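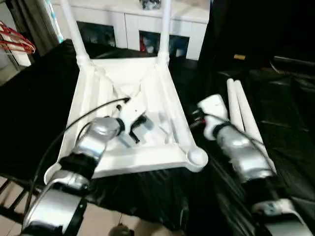 椅子の組み立て課題、脚は2本まで付いた状態。残りの2本は右側に置いてあります。

件名:Re: [robo-circle] 椅子課題の進み具合と11月の発表会について
日付:2025-09-27

みなさん、こんばんは。組み立て班です。

返信が遅くなってすみません! 写真を先頭に付けました。プラスチックの椅子をひっくり返して、座面の裏に脚を差していく例の課題です。左右のアームの分担がようやく決まってきて、いま班の中がとても盛り上がっています。

いただいた質問に順番に答えますね。

> 組み立て班のみなさま
> 発表会の割り当てを決めたいので、次の点を教えてください。
> (1) データは今どのくらい集まっていますか。
> (2) 発表会では脚4本ぜんぶを通しでやりますか、それとも途中からですか。
> (3) 机の上の黒いシートは本番でも使いますか。
> (4) 新入生が操縦を試せる時間は取れそうですか。
> Mahuika班(移動台車)より

(1) 遠隔操縦で記録したぶんが、今日までで741本になりました。夏休み前の目標を超えています! ただ、中身にはかなり偏りがあって、1本目と2本目の脚のデータばかり多く、3本目と4本目が足りません。先に付けた脚が立っていると、アームの通り道が急に狭くなるんです。操縦していても肩に力が入ります(笑)。来週からは、写真のように2本付いた状態から始める記録を優先します。手伝ってくれる人、大歓迎です。

(2) 通しでやりたい、というのが班の総意です。でも持ち時間が13分しかないので、学習済みモデルに任せるのは後半の2本にして、前半は操縦で見せる案を考えています。前回の通し練習では、3本目の脚がソケットの縁に引っかかって斜めのまま止まりました。それでも一度離して持ち直す動きが自分で出てきたときは、部屋じゅうから声が上がりました。あれはぜひ会場で見てほしい!

(3) 使います。白い部品と白いグリッパなので、明るい机だと輪郭がカメラでとても拾いにくいです。シートを敷いてから検出がだいぶ安定しました。困っているのは反射としわで、照明の角度によってはシートの光った筋を脚の端と取り違えます。つや消しの布も候補ですが、これまでのデータと見た目が変わってしまうので迷い中です。Flimanettiのソフトで学習データの明るさを振ってみて、それでだめなら布に替えます。画像処理に詳しい方、意見をください。椅子の縁の白飛びについても相談したいです。

(4) 取ります! 一人あたり2回、好きなほうの腕を動かしてもらうつもりです。最初は座面の内側に指先を近づけて止めるだけの練習にします。地味に聞こえますが、やってみるとこれがかなり面白くて、距離感がつかめた瞬間に操縦がぐっと楽になります。速度の上限は通常の60%に落としておきます。非常停止の係には経験者が一人付いてください。

そのほかの連絡です。

・左腕のグリッパのケーブルは、動かす前に必ず取り回しを見てください。腕の外側にゆとりを持たせて回しておくこと。手首を大きくひねる動作のときに突っ張ります。
・脚は4本とも同じ向きで箱に戻してください。上下が混ざると、次の記録の最初に並べ直すことになります。
・記録ファイルの名前は「Dorumell」で始まる新しい規則に統一します。古い名前のぶんは私がまとめて直すので、触らなくて大丈夫です。
・Brekley杯の申し込みは、発表会が終わってから改めて相談させてください。椅子課題で出るか、別の課題にするかもそのときに。

Mahuika班のみなさん、台車に脚を載せて運んでくる連携、まだ諦めていません。載せ台の高さが決まったら図面を送ってもらえますか。こちらは受け取り位置を合わせるだけなので、すぐ試せます。楽しみにしています!

組み立て班 連絡係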